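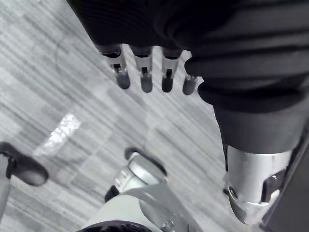
Workshop tips: living with four metal fingers

I've been swapping hands on and off our humanoid since January, and my notebook has finally got more coffee on it than writing, so I'm putting the useful bits up here before they're lost for good. Most of it applies whether you've got a full walking machine or one arm bolted to a bench. The candidates so far: the Tyagi two-jaw gripper, the Kesa suction cup, and the jointed metal hand with the rounded dark pads on its fingertips. The hand is my favourite and also the one that's cost me the most evenings!

Start with the hand hanging

Before I ask any hand to pick something up, I let the arm hang with the fingers pointing at the floor and take a picture from the wrist camera. Do the same every time, same pose, same lamp, and keep the pictures in one folder. If a finger starts sitting differently from one week to the next you'll spot it by flicking through them. Fingers don't need to line up like fence posts, mind you. Mine never have. What you're after is change.

Watch your sleeves

Dark ribbed fabric is lovely for keeping sawdust out of an arm, but it bunches. Thick folds near the hand can hide a finger from the camera, and I once spent a whole evening recalibrating a finger that was perfectly fine and just tucked behind the cloth. Smooth the sleeve up toward the elbow, run the wrist through its full turn by hand with the power off, then smooth it again. Kamarul Nair uses two loops of soft elastic, sewn on loosely, and his stays put better than mine.

Grey floors, grey fingers

We laid streaky grey planks in here years ago and I'd do it differently now. Silver metal over grey wood-look boards is hard work for a camera (and for me, looking for dropped screws). A plain mat in a dull colour fixes it. Skip anything shiny. While you're at it, get down low and look for bright patches on the floor, as a glare spot will wander about all afternoon and the tracking will happily chase it. I turned one lamp to the wall and hung baking paper over the other.

Fingertip pads

Wipe them with a barely damp cloth and let them dry. No dish soap, no furniture spray, and please no hand cream on your own hands first. I tried the metal hand on egg cartons, mugs, a tea towel and a full peanut butter jar. Clean pads, it held the jar. After a session with oily pads, it let go over my slipper.

The two-jaw Tyagi didn't mind the oil nearly so much, and for anything boxy I'd still reach for it first. The Kesa is brilliant on tiles and jar lids and hopeless on the tea towel. Suryani Nasution swears hers will lift a folded napkin, but I haven't seen it.

How I compare them

Same mug, same spot, same speed. I give each one 83 tries and write down the misses only, which saves a lot of pen. Across everything, the log stood at 1,662 tries on 12th July. Change one thing at a time, too. I switched the controller and the pads in the same sitting once and learned nothing at all from it.

Odds and ends

Keep your own feet well back from the robot's, and wear closed shoes. Metal feet are heavier than you remember.

A muffin tin is the best screw tray ever made. Label the cups with masking tape.

Cut the wrist speed down for the first run after any swap. I use 8 per cent, Visitación Ibarra says that's fussy, and she's also on her third wrist cable.

Next on the bench is the Bremura controller, once the right connector turns up in the mail.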